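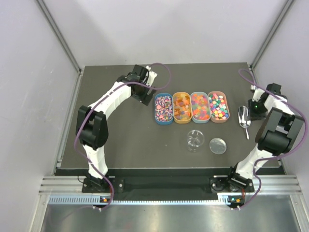
Re: [packfloor] the arms at Bayram, what it means for scoop line

From: Mawar Tambunan
To: packfloor list

Quick one before my shift, sorry for typos. Erhan wrote last night and I think most of us have the same questions, so replying to everybody.

> Erhan Sezer wrote:
>
> I was out for the walk-through so all I have is what people told me at break and every person told me something different. One says the scoop line is done by July. One says it's only a trial. One says they're moving the scoop line to Ballalthorpe and keeping the arms with us.
>
> I've been filling cups for Gromum since before we had the good chairs. My wrists are shot, I'll admit it, and if a machine wants the scooping it can have it. But scooping is the job I'm rated for. If I go to sealing I lose the rate, right? Nobody put that in the memo. The memo is all about "throughput."
>
> Also who teaches it? I heard we do. Do we get paid as trainers or as packers?
>
> And can it even tell a full scoop from a bad one? I can tell by the weight before I look.
>
> Erhan

OK. What I know, in no special order.

It's a trial. Pandow owns the arms, we have them on loan, and the paper I saw says through July with an option. What the option is I don't know. I asked. Got told "commercial."

Ballalthorpe is a rumor as far as I can find out. The supervisor over there had the same rumor except backwards, that our line was getting theirs.

Nearly 30 of us are on cups across both shifts. The memo says no layoffs "as a result of the trial," and I'd like everyone to read those last five words slowly. It says nothing about after.

Rates. Erhan you're right to worry. Under the current sheet a packer moved to sealing keeps the old rate for 4 weeks then drops. That sheet was written for people who ask to move. Nobody on scoop asked to move. I've put it to the office in writing that a move on account of the arms should count as a company move and the rate stays. No answer yet. If you get moved before I hear back, DON'T sign the transfer slip, just write "under discussion" on it and send me a copy.

Training. Yes, it's us doing it. Two people at a time on the Bayram bench, you drive the arms through the job over and over and the system learns from that. I did most of a week. It's not hard on the wrists, I'll give it that. Hard on the eyes and the patience. You're watching the camera view from the gripper half the time and it makes your own table look like somewhere else.

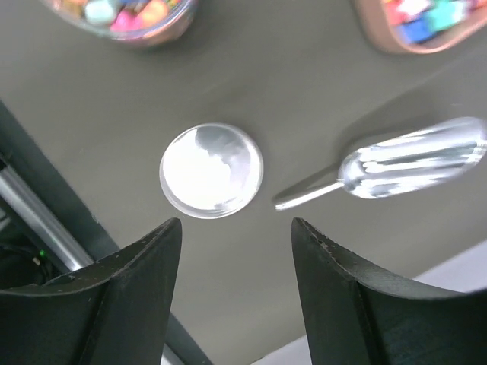
The close work is the slow part. Picking up a dish by its rim or getting hold of a scoop handle, things your hand does without asking you. First day I wanted to throw it out the window. By the end I was okay at it and a bit proud, which annoyed me.

Pay for training is packer rate right now. I think that's wrong. We're showing them how the job is done, thats skilled work, and the Pandow techs standing behind us are not on packer rate. There's a trainer line on the pay sheet already, it's been there since the 1983 agreement when they brought in the sealing machines. Same idea. Somebody teaches, somebody gets the trainer line. I've asked for it back to the first day of the trial, for everyone who sat at that bench even for an hour. So if you did, send me your hours. Rough is fine.

Can it tell a good scoop. Not by feel, not the way you mean. It goes by what the cameras see. The tech told me weight could be added with a scale under the cup. For now a person checks. That person is on top of their own line, and I've raised that too, you can't check the arms and keep your own count.

On the count: our best week on cups this year was 2543 by hand. That number is going to get used against us or for us so please all know it. The arms did not come anywhere near that while I was there. They may later. They don't take breaks and they don't call in, so slow isn't as much comfort as you'd think.

What I want from people:

Your hours on the Bayram bench
Whether you'd take a trainer spot if it paid the trainer line, yes or no
Anything you were told in person that isn't in the memo, and who told you
If your wrists or shoulders are bad, say so, in private if you like. I'd like the arms put on the worst jobs first and I can't argue it without names

Some of you told me you'd be glad to see the back of scooping. Fine! Me too some days. I'm not trying to get the arms sent home. I want the rate protected, the training paid, and someone from the floor in the room when they talk about the option.

The room upstairs is booked for 2:30, between shifts, I'll put the day on the board when they confirm. Night people, I'll do it again at change over if there's enough of you.

Oh and whoever keeps resetting the chair height on the training bench, please write the number on the tape so I can put it back.

Got to clock in

Mawar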